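Two arms inserting blade fuses, last slot always pushes the block away

Posted by Gülizar Kocabaş, Jul 8, 2022
Tags: grippers, insertion, fixturing

Two-arm build in the shared shop at Savalport. The task is to load a six-slot fuse block lying on a yellow mat, then put the clear cover on. Parallel grippers, crosshatched pads, wrist camera on the arm that places the cover. The red fuse seats. When the other arm pushes the next one down, the block slides 3 mm and the following pick-to-slot offset is wrong. Lowering the speed did not help. What do people use to hold a part this light?
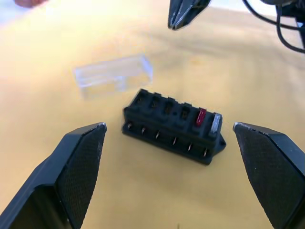
İlker Ağca
Fix the block before touching the motion code. A printed nest 4 mm deep, screwed to a base plate, takes the side load. The mounting tab has a hole, so put a locating pin through it. After that, re-teach slot one only and derive the others from the slot pitch. I ran a Grinura relay board this way in June and stopped chasing offsets.

sedum_7
double sided tape

Güler
Tape creeps. If you can't print a nest, let the free gripper close on the block while the other arm inserts. Keep the holding fingers below the slot dividers so the two wrists stay clear of each other. Cap the insertion force in software and abort on overshoot.

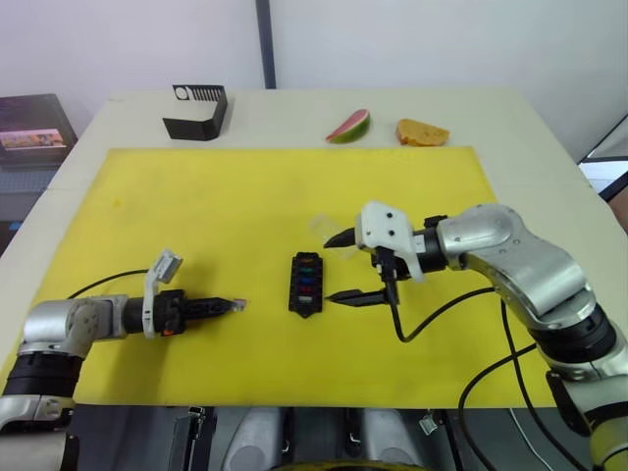
Does the cover need its own fixture?
Leave it loose on the mat, but give it a fixed pick pose with two low stops. Clear plastic is hard for a camera to find, and a known position avoids the search.

Gülizar Kocabaş
Printing the nest now. Will post the offsets over 500 cycles.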